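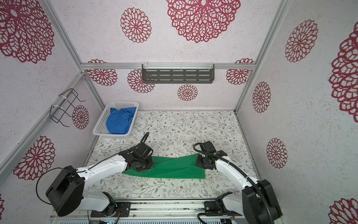
Cell 2, both grippers on the green cloth, blue cloth in the basket.

26th March

Folding task, student project Julico. Both carriages homed on the bottom track before the session. Left stop set to 204 mm, right to 328 mm, measured from the left end of the rail.

Grip height lowered by 2 mm on the left arm. At the old value the fingers closed above the fabric on thin cloths. Right arm unchanged.

Middle of the cloth still twists when both ends are held. Suspect the wrist angles do not match at the end of the approach. To check: log both wrist joints and compare with the Brumlow script from September.

Track needs cleaning, debris in the grooves. Loose wiring by the board under the left carriage to be tidied before the next run.

Open: basket pick not yet tried with the new grip height.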